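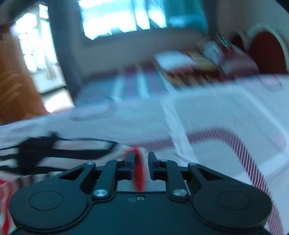

By Clyde Blackwood
Tue 23 April

Print this page | E-mail this to a friend

Guest houses and small hotels in the Pluvton district will pay a revised trade waste charge on laundry water from October, the district water office has confirmed. The charge applies to premises that wash bed linen on site and discharge to the public sewer. Private households are not affected.

Under the present arrangement, laundry water is billed at the same flat rate as kitchen and bathroom water. The new tariff has two parts: a fixed standing charge for each connection, and a volume charge based on a separate meter fitted to the laundry supply. Meters will be read every 3 months. Where no meter can be fitted, the volume will be assessed from the number of letting rooms and the average occupancy declared by the owner.

The office has 1384 premises on its register, of which 115 are expected to need changes to pipework before a meter can be installed. Owners in this group will receive a survey letter and may use any approved plumber. The meter itself remains the property of the water office.

Discharge temperature and detergent load will also be checked at larger sites. Samples will be taken at the inspection chamber nearest the boundary, and a repeat sample will be taken if the first is over the limit.

Linen sent to an outside laundry, such as the Bralline works on the Kumer road, is excluded. The laundry pays the charge under its own consent.
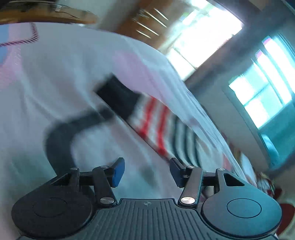 Oi-ling Tsao said the fixed part of the tariff would fall hardest on houses that close for the winter, and asked for it to be suspended in any quarter when the meter shows no use. The water office said the request would be considered with other responses.

Written comments are accepted until the end of next month. Forms are held at the Oshima Street counter.

This site uses cookies. By continuing to browse you agree to our use of them.

Contact us | Copyright notice | Back to top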